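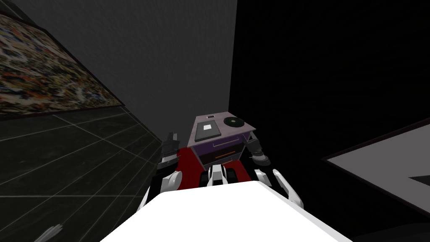
How far from the furniture should the robot stand when I calibrate the arms for the first time?

Put the base so that both grippers can open fully without touching anything, and measure the free space before you switch on the motors. For the Stalura two-arm kit the arms need 295 mm in front of the base.

Home | Build | Wiring | Calibration | Spare parts

Kamamard Workshop Guide
Section 3: First calibration of the arms
Last updated: 28 December 2025

Please do this section first in the simulator and then on the real robot. The steps are the same in both. In the simulator, load the room file with the small two-drawer cabinet. On the real robot, use any low cabinet which stands firmly against a wall.

Before you start

The battery must be full and the emergency button must be in your reach. If you work in the shared workshop, tell the persons at the next bench that the arms will move.

CAUTION: Keep your hands and hair away from the elbow joints. The motors hold their position when the program is paused.

Steps

1. Turn the base until it faces the cabinet. Lock the wheels.

2. Start the Pamon control program and choose "Arms, slow". Do not use the normal speed in this section.

3. Press Home. Both arms go to the start position, one at each side of the base. Wait until they are completely still.

4. Open both grippers. Compare the left one with the right one. They should be at the same height and at the same distance from the middle.

5. If one arm is lower, correct the shoulder value in small steps. After every correction press Home again, otherwise the program keeps the old value.

6. Move both grippers slowly forward to the front of the cabinet. Stop before they touch it.

7. Save the position under a name you will remember. In our files it is called Nông, and the later sections use this name.

8. Close and open each gripper two times. Listen for clicking. A click usually means that a finger screw is loose.

Note: Objects on the top of the cabinet can stay there during this test, but on a real cabinet please remove anything made of glass.

Note: The values from the simulator cannot be copied to the real robot. We tried this in May and the left arm went too low. Write down both sets.

If the arms do not return to the start position, switch off the motors, wait two minutes and begin again from step 2. If it happens again, check the cable at the wrist (Section 2).

2 comments | 3 shares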